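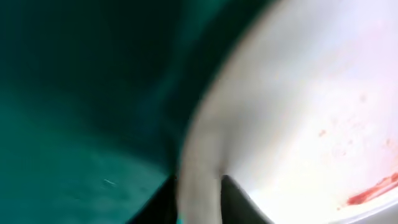 Robots that clear the table are for sale now, and the companies that sell them would very much like your family to want one. The one we looked at is called the Wosora. It is made by a company called Zatden, and it comes as a kit in a box. The ad says it "takes the dirty dishes off your hands." That sounds great if it's your night to clear. But ads are written by people who want to sell things, so let's slow down and ask some questions first. Start with the job itself. A dirty dish might have a red smear on it, with little orange-red speckles scattered near it, and the robot has to get one finger on the outside of the rim and one finger on the inside without dropping anything. You can do that while talking about soccer. For a robot it is hard work.

What is in the box?

The Wosora kit has two arms, a rail that holds them, a camera, and a lot of cable. It does not have a computer, so you need one of those too. It costs 702 dollars. The box does say "complete kit" on the lid in big letters. We think a complete kit should be complete.

You also have to put it together. The instruction book has 248 steps. Adeel Bangash, who is eleven and lives in Gakville, built one with his aunt, Shagufta Siddiqui. She fixes elevators for a living, so she knows her way around a screwdriver. It took them three weekends.

"The ad says one afternoon," Adeel told us. "Maybe if you have ten hands."

How does an arm move?

Put your hand on your elbow and bend your arm. Your elbow is a joint. Your muscles pull on your bones and the joint bends.

A robot arm has joints too, but no muscles. It has servos. A servo is a motor in a little case that can turn to a certain spot and stay there. If the computer says "turn a quarter of the way," the servo turns a quarter of the way and holds still. Put several servos in a row with stiff pieces between them and you have an arm. Put two fingers on the end and you have a gripper.

Each servo does only one simple thing. To reach for a plate, all of them have to do their simple thing at the right time and by the right amount. If one is off by a little, the fingers end up in the wrong place. Try touching your nose with your eyes closed and your elbow held stiff and you will get the idea. 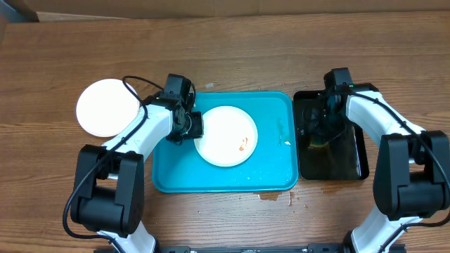 Two white arms with black grippers at work. The left gripper is over the rim of the plate on the blue tray.

Why are plates so tricky?

A plate is flat and wide, and there is not much to hold on to. A cup is easier because you can squeeze it around the middle. With a plate, the gripper has to find the edge, and the edge is thin. If the fingers come down too far to one side, they miss. If they come down too far to the other side, they bump the plate and push it away.

Then there is the color problem. A robot "sees" by taking pictures and sorting out the light and dark parts. A white plate on a blue tray is pretty easy to pick out. A white plate on a white tablecloth is much harder. Look at your own kitchen table. What color is it? What color are your plates? The ad doesn't ask, but you should.

Food makes it worse. Sauce is slippery. A plate might be clean on one side and gooey on the other, and the robot may not know which side it is about to grab. You can feel goo on your fingertips right away. The Wosora's fingers can't feel goo at all. They can tell when they have squeezed something and had to stop, and that is all they can tell.

How does it know what to do?

Zatden says the robot "learns just like you do." We don't agree with that.

Here is how it works. A person moves the arms through the job while the computer records it. Pick up the plate, put it down, start over. Then they do it again with the plate in a different place. After many turns, the computer looks for patterns in all those recordings. It uses the patterns to guess what to do the next time it sees a plate.

How many turns does it take? The instruction book says up to 400 for each new job. That is 400 times that somebody picks up a plate so that, later on, a robot can pick up a plate. When you were little, a grown-up probably showed you how to carry your dish to the sink a few times, and you had it. You also figured out bowls without a second lesson. The Wosora needs a second lesson. It needs lessons for bowls, and probably more lessons for big bowls.

So the word "learns" is okay, but "just like you do" is stretching it.

Does it clean the dishes?

No. This is the part of the ad that bothers us most. In the video, a dirty plate goes off one side of the screen and a shiny clean plate comes back. It looks as if the robot washed it. If you read the small print at the bottom (pause the video, it goes by fast), it says "washing not included." The arms can't get wet. They can lift a dish and set it down somewhere else they can reach, and they can't reach very far, because the arms stay bolted to the rail. Unless your sink is right beside your table, somebody still has to walk.

The robot also doesn't wipe up crumbs, unless you teach it to, and that means starting over with the lessons.

Is it good for anything?

Yes, we think so. It is a pretty good way to find out how robots work. Adeel says he knows what every servo in his does, and when one stopped turning he found the loose plug by himself. His aunt liked that the parts can be replaced one at a time. If you like building things and you are patient, you could have a good time with it.

There is another robot kit, the Hagedorn, that has one arm and costs less. It doesn't promise to do any chores. We like that better, though its instruction book is hard to read and the pictures in it are tiny.

Questions to ask about any robot ad

What does the robot do by itself, and what does a person do for it?

Was the video sped up? Look at the people in the background, if there are any. Are they walking funny?

Does it show the robot making a mistake? All robots make mistakes. If you don't see one, it was probably left out.

What does the small print say?

How many times did they have to try?

Try this at home

Get a plastic plate (not a glass one) and two wooden spoons. Hold one spoon in each hand. Now try to pick the plate up by its rim using only the ends of the spoons, and move it to the other side of the table. Next, close one eye and try again. Then ask someone to put a dab of ketchup on the rim.

Words to know

Gripper: the part of a robot that grabs things.

Joint: a place where an arm bends or turns.

Rail: a long bar that other parts are fastened to.

Servo: a motor that turns to a certain spot and holds there.

Small print: the tiny words in an ad. Read them first.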